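## 3. Planning the station before you order

Read this section before a purchase request is raised. It covers the bench, backdrop, props and hand-held grippers for one demonstration station. Arm purchases are covered in Section 5.

### 3.1 Fix the scope

1. Write down the tasks the station must support in the first budget period. Kitchen and small-appliance tasks share one bench layout.
2. Set the number of grippers per station. The standard allocation is 2: one in use and one spare.
3. Enter both figures on the Clivach planning sheet. Leave the arm columns blank at this stage.

**Note:** A Trasholm gripper kit is quoted without finger pads. Order pads as a separate line - the Lakwood store will not add them to an open order.

### 3.2 Estimate consumables

1. Allow 32 finger pads per station for the budget period.
2. Allow $238 for printed fiducial markers, mounting screws and spare fin supports.
3. Add 15 per cent to the consumables total for freight and breakage.
4. Record the colour and hardness of the fins ordered. Mixed fins on one gripper are not accepted at commissioning.

**Caution:** Do not substitute office-printed labels for the supplied markers. Glossy stock produces glare under ceiling lighting and the marker may not be read.

### 3.3 Bench, backdrop and props

1. Select a bench with a plain, light top. Patterned laminate is to be avoided.
2. Specify matte black fabric for the rear and both sides. Clips are the preferred fixing, as panels can then be taken down for washing.
3. Budget for real appliances. A toaster and a toaster oven are the minimum for the kitchen task set.
4. Include small glassware if transparent objects are within scope.

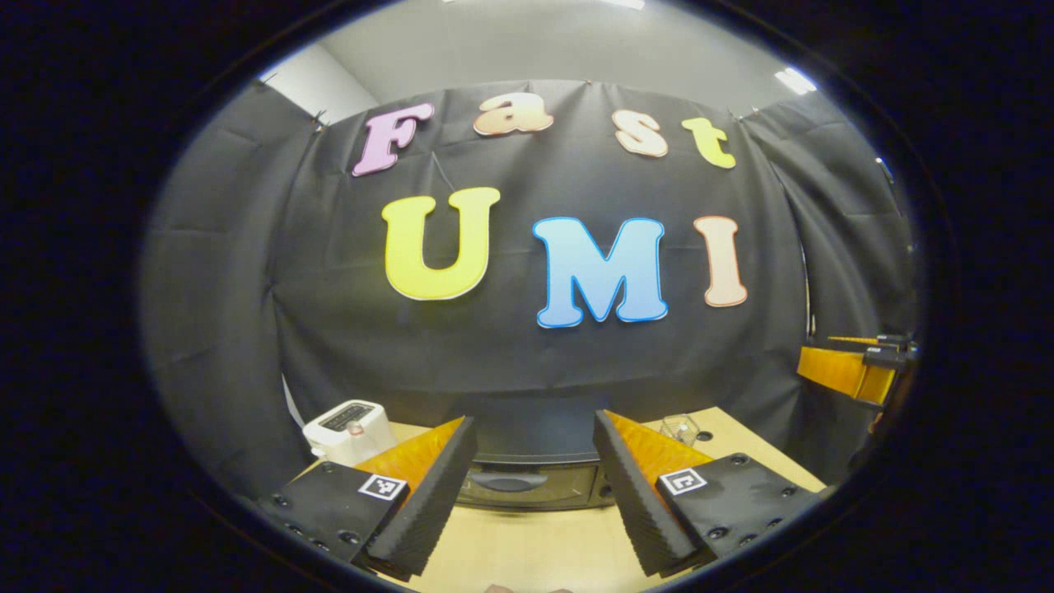 5. Confirm with the Caputo electrical schedule that bench outlets are rated for both appliances before they are connected.
6. Check that the operator can reach the full depth of the bench with the gripper fingers open.

**Note:** Appliances used only as props are still to be tested and tagged.

### 3.4 Submit the request

1. Attach the planning sheet and supplier quotes.
2. Mark consumables as operating costs and grippers as equipment.
3. Lodge the request by the end of March. Later requests are held over to the next budget period.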